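Swapping the pads on our gripper, and the screw that wasn't tight

If you read the post from February you'll know I look after the hand-held gripper we call Jidus. It's the thing we carry around to record how cloth gets picked up and folded, two fingers on white brackets with a wide-angle camera looking down over them. I've now been its mechanic for long enough to have opinions about screws!

So, the pads. Each finger has a ribbed magenta pad on the inner face, and the ribs are what does the work on fabric. A new pad grabs a towel by one layer and holds on. A tired pad slides, and you end up squeezing harder and harder without noticing, until your hand aches and the finger starts to bow. I used to change them when they looked bad. Now I change them every 2,000 grasps, going by the counter in the recording software, and it has made my life so much easier.

The old pads peel off if you start from the tip. Go slowly at the base, where Varlow's glue is thickest (great glue, miserable to remove). I clean the finger with alcohol, let it dry while I make coffee, then press the new pad on with the ribs running across the finger. Clamp overnight. I tried skipping the clamp once and lost a pad under a sofa.

Next come the brackets. I take out every screw, wipe it, put a tiny drop of the weak threadlocker on and run them in by hand before touching the driver. Do both brackets loosely, close the fingers on a strip of card, then tighten. That way the pads meet flat. If you tighten one side first you'll be chasing a gap at the fingertips all afternoon – ask me how I know.

That was my mistake this time. The left bracket felt fine on the bench, but in the first clips the left finger had a little wobble when it closed. I blamed the new pad, then the spring, then the camera mount. I had the whole thing apart on my kitchen counter before I found a screw that had bottomed out in its hole and wasn't holding anything. It was 8 mm long in a hole meant for a shorter one. Must have come out of the wrong bag when I restocked from Geltov. I've labeled the bags now, in very large letters.

Last job is the camera. After any work on the brackets I check that both fingertips come into view at the same height, and then I redo the calibration board. It takes 126 shots the way I do it, probably more than I need, but I put music on and it goes by fast.

And then the fun part, towel practice in the booth with the yellow panels.

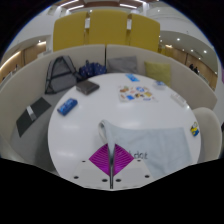
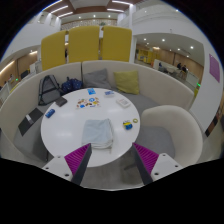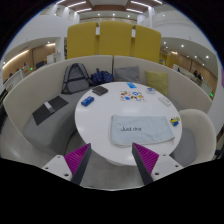
Alun Parry wrote in to say he'd stop using threadlocker on those bracket screws altogether, even the weak kind, since it creeps into the plastic and he has had a bracket crack on him months later. He uses a spring washer and checks it every Monday. I'm going to try his way on the right bracket only and leave the left as it is, so I can compare them at the next pad change.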